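4.2 Lid position and the working space around a small box

The box stays in one place on the tabletop during filling, and its lid stays up until the last item is in.

Figure 3. Cardboard box with raised lid on a wooden tabletop.
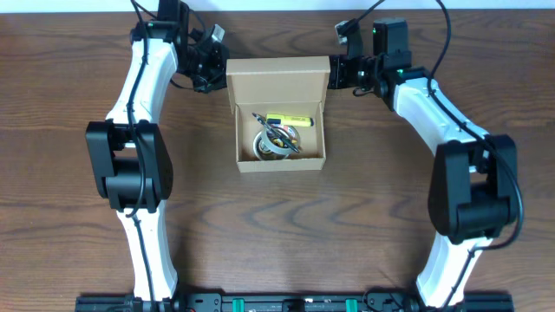 Miloslav Kopecký, in a written comment on an earlier draft of this section, objected that a raised lid should be counted as part of the box's footprint. A packer reaches around it, he wrote, and a table that is large enough for the closed box may be too small for the same box in use. We accept the point and have changed our measure. In the draft, footprint meant the base of the box only. In what follows it means the base plus any area the lid passes over between fully open and fully closed. The old measure is kept in the appendix for readers who want to compare our results with the Pruteneck trials, which used base area alone.

The change matters most for shallow boxes. When the lid is the same size as the base and hinged along one long side, laying it flat behind the box doubles the area taken up on the table. Packers at the Patitau site did this without being asked, and then had nowhere to put the filler paper. Packers at the Effiong site kept the lid upright or close to it. Their tables were the same depth, and the paper went behind the lid. We did not set a rule at either site before the first month, and we regard the difference as habit.

A total of 1434 closings were logged at the two sites. A closing was logged when the lid went down and the packer let go of it. If the lid was opened again, the next closing was logged as a repeat and tied to the same box. The most common cause of a repeat, as given by the packers, was an item standing proud of the rim. The second was a side flap caught outside the wall of the box. Flap errors can be seen before the lid is pressed down, but only from the front or the side where the flap is. Several packers turned the box a quarter turn before closing it to check, and this habit was kept in the revised instructions.

Cardboard does not hold a lid at a fixed angle for long. A new crease is stiff and pushes the lid part of the way shut. After repeated use the crease softens and the lid falls back under its own weight. Both cause trouble, though at different points in the work. With a new box the lid drifts into the opening while the packer has both hands on an item. With a worn box the lid drops behind and has to be fetched. We asked the packers to bend each new lid back once past upright before placing the first item. Boxes treated this way needed less attention during filling, but the crease also wore out sooner. Sites that use each box once can ignore this. Sites that take boxes back should weigh it.

The table surface had a smaller effect than we expected. On bare wood with a smooth finish, a light box slid when the lid was pressed at the front edge. Once the box held 700 grams or more the sliding stopped being a complaint. A thin rubber mat cured it for lighter boxes, but packers disliked the mat when they had to turn the box, and at the Effiong site it was folded away by August. Holding the near wall with one hand while closing with the other worked well enough, and that is what most packers settled on.

We also looked at the clear space kept to either side of the box. Items waiting to be packed tend to creep inward during a shift, and a lid with side flaps then catches on them as it comes down. Marking a border on the table with tape helped at first. By the end of the trial the tape was mostly covered with items again. Moving the waiting items to a tray had a longer effect, as the tray had a rim and was awkward to push.

The Zistel box, which has a lid with a front tuck and no side flaps, was not part of the main log. It was tried for one shift at Patitau only. The packers found it quick to close and easy to reopen, and they said the corners let dust in. Results for that shift are given separately in Section 4.4, together with the notes on taping.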